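Filed under: Talks and visits

Speaker notes — open day at Skotell, for the Plesley evening meeting
November 2025

Start with why we went. Entwistle runs a packing floor and has been asked more than once whether a pair of robot arms could take on the mixed items, the ones that come in soft and in no fixed shape. Skotell holds an open day twice a year. The last one was in June and we missed it, so we booked early for this one.

Say how the day ran. Coffee, a safety talk, then groups taken through to the benches. Each group got two demonstrations and a chance to talk to the people at the controls. Our group was the last before lunch, so we had longer than the others.

First demonstration was boxes onto a pallet. Don't spend long on it. Most of the room will have seen it before, and the arms doing it are the sort Proltik already sells. Mention the noise: you could hold a normal conversation beside it.

Second demonstration was the one we came for. Two arms over one slatted table, working with clothing and bags. Put the picture up and leave it up while talking. The right arm has the purple plastic bag in its gripper. The black T-shirt is laid out flat on the slats, and there is a wooden block with a red push button lying on it.

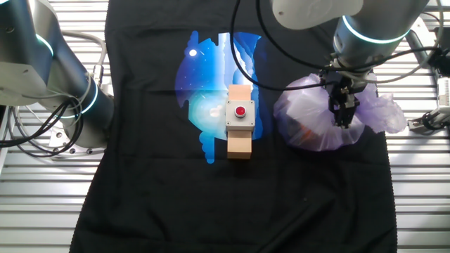

Why is cloth harder for a robot than a box?

A box keeps its shape when you pick it up, so the arm can work from a known size and a known edge. Cloth changes shape every time it is touched, and the arm has to look again and work out a fresh grip.

Then go on to bags. Thin plastic has the same trouble and adds one of its own — it lets light through, and the cameras can read the wrong surface. Skotell were open about this. They said lighting had taken them longer to sort out than the gripping.

Numbers, for those who want them. Skotell told us they had logged 510 runs on soft items since the summer. They didn't give a success rate and we didn't get one by asking. Say that plainly.

Cost. No price list on the day. Entwistle has asked for a quote covering one table and two arms, with fitting and training separate. Over 3 weeks for delivery was the only figure mentioned, and it wasn't in writing.

Points to raise before questions. Floor space, because the table needs a clear walkway on all sides. Who would reset it when it stops. Whether Proltik would service arms it hadn't supplied — they have been asked and haven't replied yet.

Leave ten minutes for questions. Sign-up sheet for the next open day is on the table by the door.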